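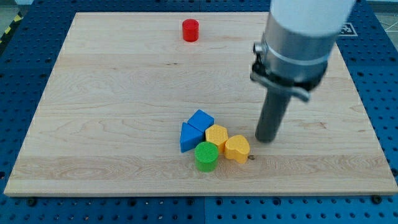
# What I learned reading my water bills

I've lived in this house for six years and paid the water bill every two months without reading it. It was a number on a page and I paid the number. In January the number was higher than usual, so I sat down at the kitchen table and read the whole thing, front and back, and then dug out the old ones.

The bill has two readings on it, previous and current. The difference is what you used. Ours is in cubic feet, and the rate is charged per hundred. I had always assumed gallons. If you want gallons you multiply by 7.48. Our current reading was 1,897, and the one before that told me we had used far more than two people should.

There is also a letter next to each reading. A is for actual and E is for estimated. Four of our last six bills had an E. The utility had been guessing, and when someone finally read the meter the guess was low, so part of the jump was catching up on water we had already used in the fall. That explained some of it but I didn't think it explained all of it.

## Checking the meter

Our meter is in a box near the sidewalk under an iron lid. You need a big screwdriver to lift it. Mine was full of leaves and I spent a while scooping those out with a dustpan before I could see the dial.

The test is simple. Turn off everything in the house, write down the reading, wait an hour, and look again. Don't run the dishwasher. Don't let anyone shower. I did it at 10 p.m. and again at 11, and the small triangle on the dial was turning the whole time, slowly.

I called my neighbor Sakda Sangkhawat, who used to manage apartments over on Nilsuwan. He told me to start with the toilets and not bother with anything else until I had ruled them out. Put a few drops of food coloring in the tank, leave it for twenty minutes, and look in the bowl. The upstairs one was fine. The downstairs bowl was green.

## The flapper

A flapper is the rubber piece at the bottom of the tank. Ours had gone stiff and had a ridge along one side. The first replacement I bought was for a two-inch opening and we have a three-inch one, so I drove back to the store. Measure before you go. The right one took ten minutes to put on, most of it spent getting the chain length right. Too short and the flapper doesn't close. Too long and it gets caught underneath.

I did the meter test again that night and the triangle stayed still.

## The bill since then

The next bill was $86, down from $191. It was an actual reading, too. I asked the utility whether they would credit any of the leak and they sent me a form, which wants the receipt for the part. I had thrown the receipt out. The woman on the phone said a bank statement would do, so I've sent that in and I'm waiting to hear.

I now write the meter reading on the calendar on the first of every month.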